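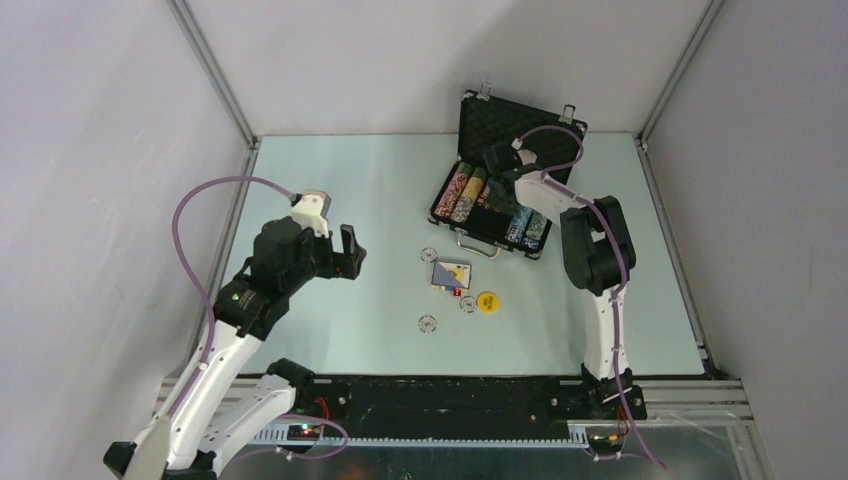
Grurkico releases Botomico 2, planning software for two-arm workcells

8/5/24

Hi, I'm Akinyi Mwakalinga, I look after the planner at Grurkico, and I get to write the announcement this time (our press person, Ludivine Caron, has promised to go easy on my commas). Botomico 2 is out today!

If you used the first version, you know the complaint. It planned one arm, then the other, and the second arm spent a lot of its day waiting. The new planner works out both paths together and keeps adjusting them while the arms move. You give it the joint limits, a model of the table and a list of what goes where, and it decides which arm takes which job.

We also rewrote the cable model, and I'm a bit too proud of that one. Cables that run along the outside of an arm swing around more than you'd think, and the old software pretended they weren't there. Now you can set a loop length for each cable and the planner leaves space for it.

Our favorite test job is a poker set. Chips are thin, they stack, they like to roll, and the case has a lid standing right where an elbow wants to go. Lwazi Magagula wrote 46 layouts for it, with the case turned a little differently in each, and every build of the software has to plan all of them before we ship.

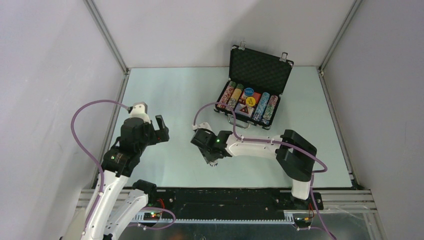 Two arms at the poker set, with the card packs and the yellow and blue discs in the middle of the case.

"I used to keep a notebook of poses to stay away from near that lid," says Elvia Zamudio, who tests our releases. "I haven't opened it in weeks."

Planning a typical two-arm task takes around 9 seconds on an ordinary desktop, and replanning happens in the background, so you can keep editing while it thinks.

Botomico 2 is a free update for anyone with a current license. New users can try it for 100 days, and the poker set layouts come with the download. For license questions, please ask for Séverine Leclerc at the Grurkico front desk. For anything about the planner, ask for me, and bring your strangest table!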